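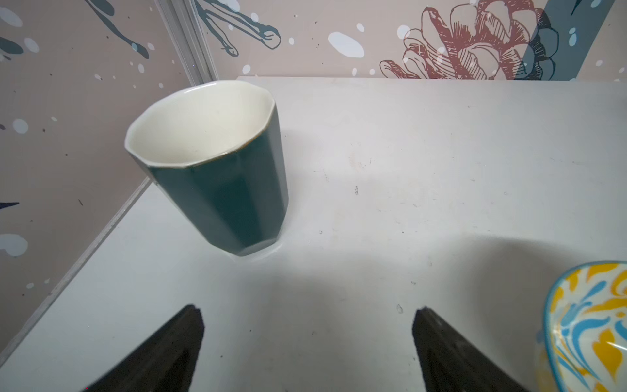
I have been meaning to go through the dishes since February, and on Wednesday, with rain coming down and a whole afternoon in front of me, I finally did it. I should say that I love dishes. I love them more than is sensible for a person with one kitchen and a husband who would be content to eat every meal off the same plate until he died. So when I say I went through them, please picture somebody sitting on a step stool with a cup in her lap, remembering things, and not getting very much done.

The dark green cup was the easy one. It has flat sides all the way around, and it's creamy inside, which makes coffee look richer than it is. I bought it on a trip to Prerness, in a shop that was mostly candles, and I carried it home in a sock. I don't own a second one and I've stopped looking for one. It stays, and it stays at the front, where I can reach it before my eyes are properly open.

After that things got slower. I have a weakness for painted bowls, the kind with flowers and ferns and swirls, and over the years they've come in by ones and twos from flea markets and sale tables and, once, from the back seat of my sister-in-law's car (she was on her way to donate them, and I happened to be standing in the driveway). None of them were bought to go together. I used to worry about that. My mother had a proper set for 12, every piece the same, and it lived behind glass and came out at Easter, and we all ate with our elbows pulled in. I think I've been buying the opposite of that set ever since.

It was my friend Rosângela Teixeira who got me to stop fretting about matching. She came over for soup a while back and went straight to the shelf and picked a bowl for each person at the table, as if she were handing out hats. Now everyone who eats here does it. You choose your own, and the last one to the shelf gets what's left, and there is some grumbling, and then there's soup.

What I wanted to fix was the stacking. For as long as we've lived in this house I have piled bowls up in whatever order they came out of the drainer, small under large, large on top of medium, the whole thing leaning like a tired person at a bus stop. Getting one out from the bottom meant holding the rest against my chest with my chin. I've chipped two that way, both of them favorites, of course.
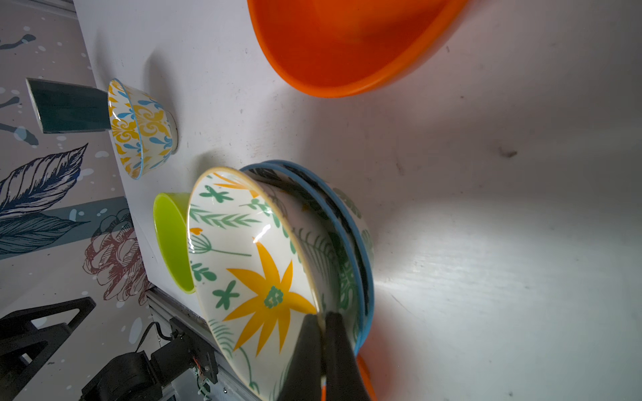
Do you sort your bowls by pattern or by size?

By size, and I let the patterns fall where they may. I tried it the other way first, flowers with flowers and blue with blue, and it looked lovely for as long as it took me to make oatmeal. Bowls that are the same size sit down into each other and stay put. I keep the stacks short, too, and if a bowl doesn't settle properly into the one under it, I start another stack and don't argue with it.

The plastic things gave me more trouble than I expected. I'd half decided to give them all away — I had the Cernton tote open on the floor and everything — and then I started thinking about who uses them. The big orange bowl is popcorn, and bread dough, and the thing you hand a child who says she doesn't feel very good. The little lime-green cup is the only one my granddaughter will drink from. It's also what I scoop flour with, when she isn't looking. They went back on the low shelf, and the tote got three mugs and a gravy boat, and I was rather proud of the gravy boat.

I wiped the shelves down while they were bare and put in fresh paper, and then I set everything back a little at a time, standing away now and then to admire it. By the time I finished it was getting dark and I hadn't thought about supper at all. We had scrambled eggs. He took the first bowl he came to, and I went back and forth for quite a while before I picked mine.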